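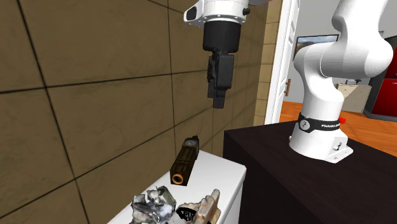 Jovora to open second kitchen showroom in Purnalach

3 April 2019

Benchtop and cabinet maker Jovora will open a second showroom in Purnalach this November, in the former Zapata tile warehouse.

The new site has 302 square metres of floor space and will carry 80 benchtop colours, along with the full Fistix range of hinges and drawer runners. Customers will be able to take home samples and book a free measure at the front desk.

"People were driving a long way to look at a cupboard door," said managing director Maribel Marulanda. "We had 174 enquiries from Purnalach last year, and most of them wanted to see the colours in person before they ordered."

Octavio Bermúdez will move across from the first showroom to manage the new one. Jovora is hiring for sales and installation roles – applications are open now.

The existing showroom will keep its current hours. Orders already placed there are not affected, and delivery dates stay the same.

Media contact: Maribel Marulanda, Jovora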